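Household Advice: Kitchen and Washing-up
Loading and Unloading the Dishwasher: Notes from the Open Day at Lorncombe

The Household Advice Service attended the May open day at the Lorncombe training kitchen, where Sternaron demonstrated a two-armed robot handling crockery at the sink and dishwasher. The service was invited to watch the work and to put questions to the demonstration staff. Members have since asked for a written account, with particular attention to anything that may be of use in an ordinary home.

The demonstration ran from 2 o'clock and was repeated later in the afternoon. Visitors stood behind a rail and were asked to keep bags and pushchairs clear of the walkway. Two other firms, Hayashi and Oken, had stands in the adjoining hall, where they showed floor cleaners and a window-washing unit. These are covered on the page for floors and glass.

Preparing the area

The staff spent some time on the kitchen before the arms were switched on. Several of their preparations may be recommended to any household.

Clear the stretch of worktop between the sink and the dishwasher before starting. Bottles and cans should go to the back, well out of the path of the hands, or be put away altogether. Elbows knock over more glasses than fingers drop.

Decide where large items will be set down before picking them up. A wide bowl carried about the kitchen in search of a space is likely to meet a tap on the way.

Pull the rack out fully. A rack left half open encourages the user to post plates in at an angle, and chips are most often found on the rims of plates loaded in this manner.

Dry any spills on the floor in front of the machine. Members with tiled floors are reminded that a cotton mat without a rubber backing is not a safe alternative.

Handling large dishes

Large dishes attracted the greatest interest. The robot takes them with both grippers, one to each side, and visitors were able to see how much space is needed above the worktop for the dish to be tilted.
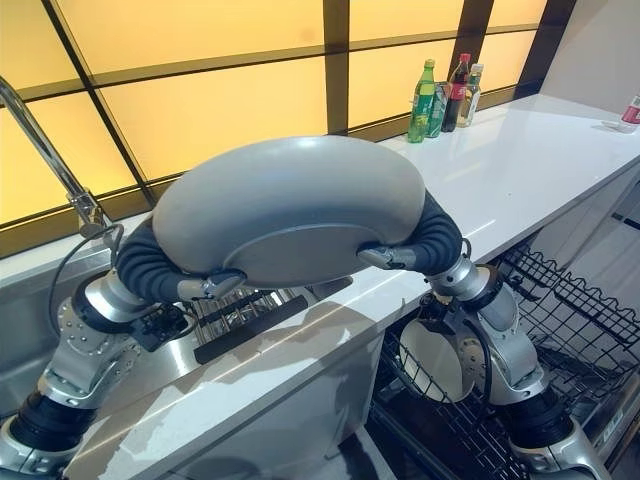
A large grey dish held by both grippers beside the sink, with a white plate standing in the rack below.

The same method is advised for people. Hold a large dish at opposite sides, with the hands at much the same height, and keep it well clear of the tap. Tilt it only once the grip is settled. Where a dish has a rolled rim, the fingers should be hooked beneath the rim and the thumbs laid over it. Wet hands should be dried first, and rubber gloves with a textured palm are preferable to smooth ones.

A recessed base will hold a pool of water when the dish is washed upside down. Tip the dish over the sink before carrying it to the cupboard, and wipe the recess with a dry cloth. Lime marks on the underside can be removed with a cloth dampened with white vinegar, then rinsed. Vinegar should not be left on metal or on natural stone worktops.

Dishes wider than the rack should be washed by hand. Forcing them in may stop the spray arm from turning, and the remainder of the load will come out unclean.

Plates and the lower rack

Plates should stand upright between the tines with a clear gap on either side. Heavily soiled plates are best placed towards the centre and facing inwards. Empty the lower rack before the upper one, so that water lying in the bases of cups does not fall on dry plates.

Inspect the wires of the rack every few months. Where the coating has worn away, rust may mark light crockery. Repair paint sold for the purpose is inexpensive, but the rack must be quite dry when it is applied, and should be left for the full period given on the tin.

Care of the sink

A metal grid in the bottom of the sink protects both the basin and the crockery. It should be lifted out weekly and scrubbed on the underside, where grease collects. Rubber strips and mats should not be left lying in the basin overnight, as they may trap moisture and leave a stain. For stainless steel, use a soft cloth and a little washing-up liquid, working along the grain.

Questions put to the staff

Noise. The arms were quiet enough for conversation at the rail.

Speed. The robot was slower than a person. The second session dealt with 20 pieces and took up most of the time allotted.

Glassware. Thin glasses were not included in the programme.

Availability. Sternaron gave no date for sale to households and did not quote a price.

Further visits

The training kitchen at Lorncombe is open to groups by arrangement. Applications should be made in writing to the Household Advice Service, stating the size of the group and any access requirements. There is step-free entry from the car park side, and tea is available in the hall.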